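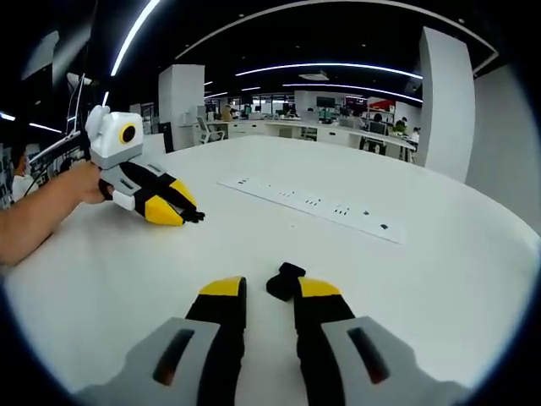 Why would you bother with hand-held grippers when you've already got a robot arm, asked a commenter under my last post, and then added that it sounded like buying a piano and practicing on the table. I love this question. I started typing a reply in the comment box, it got longer than the post it was under, and so you are all getting it as an entry of its own.

For anyone new, I'm in a student robotics club and we are entering the Tovness challenge in March. The club is called Salminen, after the street where it first met, and it has moved twice since then without anyone wanting to change the name. The challenge is a tabletop one. Your robot gets a table, a set of ordinary household and office things, and a list of jobs: put this in that, line these up, unplug this, pass that from one hand to the other. You get 14 tasks on the official sheet and you pick 4 to be scored on. Two grippers allowed. No remote control once the clock is going, so whatever the robot does, it has to have learned beforehand.

And that is where the hand-held grippers come in!

You can teach a robot by driving it. We did that all last spring, with a pair of leader arms on one side of the bench and the real arms on the other, and it works, but oh my goodness it is slow. You stand there moving a stiff metal elbow through the air and trying to feel, through several joints and a bit of lag, whether you've got hold of something. I got decent at it after a few weeks. I also got a sore shoulder. And there was only one set of arms, so there was only ever one person teaching and the rest of us were standing behind them being helpful (we were not helpful).

With the hand-helds you take the end of the robot off the robot. You hold the gripper in your fist and do the job yourself, with your own arm, at more or less the speed you'd do it anyway. The camera on top sees what the robot's camera is going to see later, the fingers are the same shape as the robot's fingers, and the program that learns from it mostly doesn't care that there was a person on the other end. You can do it on any table you can get permission to stand at. Ours is a big white one out in the open office, and I like it much better than the bench. There's space to walk around it, and two people can work on one task without bumping hips.

So, to the commenter: it's more like taking the keys off the piano and carrying them home. I think your comparison was better than mine.

On to what we've been doing with them, which is the power strip.

One of our 4 picks is the cable task. A power strip lies on the table at whatever angle the judge feels like, and the robot has to hold it steady with one gripper and put a plug in with the other. I pushed for this one and I will take the blame if it sinks us. Everyone else wanted the block sorting. But the block sorting is what every team does, and the scoring gives extra weight to anything that needs both hands, and also I think it's a beautiful problem. Think about how you plug in a lamp. You don't really look. You find the thing, you put a bit of weight on it so it can't skate away, you get the plug near, you wiggle, it goes. Every part of that is horrible for a robot, and the wiggle is the worst.

A long white strip on a white table is also, for the camera, not a gift. The edges just melt. What the program has to hang on to is the row of little black sockets, and I've come around to thinking that's a good thing, because the sockets are the part that matters. When we practiced on a darker surface the model got very good at finding the outline of the strip and was happily vague about everything inside it. On the white table it has to care about the holes. I don't have numbers for this yet so please don't quote me at anybody.

The way we run it now is one person per gripper. I know that sounds backward when the robot will be controlling both, and we did argue over it. One person with two grippers moves more like a single brain, which is what we want in the end. But the very first stage is only about the approach – where the fingers come down, how far apart they are, which end they go for – and for that it's been much quicker to have two people who can stop and talk. One says "holding," the other comes in. We swap sides every so often so that we don't end up with a left hand that only knows how one of us does it. After that stage the grippers go to one person and it gets quiet and a bit tense.

Things I have learned about holding a gripper, in no order:

Start with the fingertips down and touching the table. When I began I would start from wherever my hand happened to be, and the recordings were a mess at the front end. Now there's a rest position, everyone uses it, and trimming takes a fraction of the time.

Open the fingers before you travel. It feels silly to wander toward something with the jaws wide, a bit like a crab, but if you open at the last moment you tend to nudge the strip, and then you've taught the robot to nudge the strip.

Slow is worse than smooth. I was so careful in my first batch that the playback looked as if I was underwater. The robot learned to dither. It would get near the socket and sort of consider its life. My later batches are at normal speed and they are so much better that I threw the early ones out, and yes, that hurt.

Keep your own hand out of the way of your own camera. Obvious! I did it wrong for an entire afternoon.

Don't tidy between takes. If the strip ended up crooked, leave it crooked and go again. The judge isn't going to straighten it for us.

We named the model Pirnitis, because when it failed in the early days somebody said it sounded like a condition it had caught, and I'm afraid it's stuck. "How's the Pirnitis?" "Flaring up." As of this week Pirnitis has learned from 3342 takes, all tasks together, and the power strip is the biggest pile. It can find the strip. It can hold the strip, nearly always on the correct part. It gets the plug to the right socket often enough that people come over to watch, and then it pushes a hair to one side and stops dead, and everybody makes the same noise.

My theory is that it's the pads. The fingertips on the hand-helds and the ones on the robot are supposed to be identical, but the robot's set is older and has been squashed a lot more. If you've taught it with a grippy fingertip and then ask it to do the job with a polished one, the plug is going to turn a little in the fingers, and a little is all it takes. We have new pads on order from Zandton, the little shop that cuts them for us, and they've promised to do both sets from one sheet so there can't be any difference. If I'm wrong, I'll have spent club money on rubber. I've been wrong before, see the darker table.

The other theory going around is that it's us. People feel the plug catch and correct without knowing they've done it, and the camera can't see feeling. That one's harder to fix, and a bit more interesting. One idea is to make the correction bigger on purpose, so it shows. Back off, look, come in again, in a way the camera can't miss. I tried a few like that and it's strangely hard to do! Your hand knows perfectly well where the hole is and you have to pretend it doesn't. I'd like a whole session of just those.

To the other person who asked whether you need to be good at coding to join in: no. I wasn't, and I'm still the second-worst in the club. Half of this is hand work and patience, and someone who knits or does models or ices cakes would be better at the gripper than most of us. We're there after classes and you can turn up and try one. It takes a minute to get the feel of it and then you won't want to give it back.

Next up is the handover task, with both grippers and one cup, which I've been looking forward to since the sheet came out. I've asked for the first turn. And if the pads come in before then I'll post the before and after for the power strip, with real numbers this time, whichever way they go.

Posted 11th January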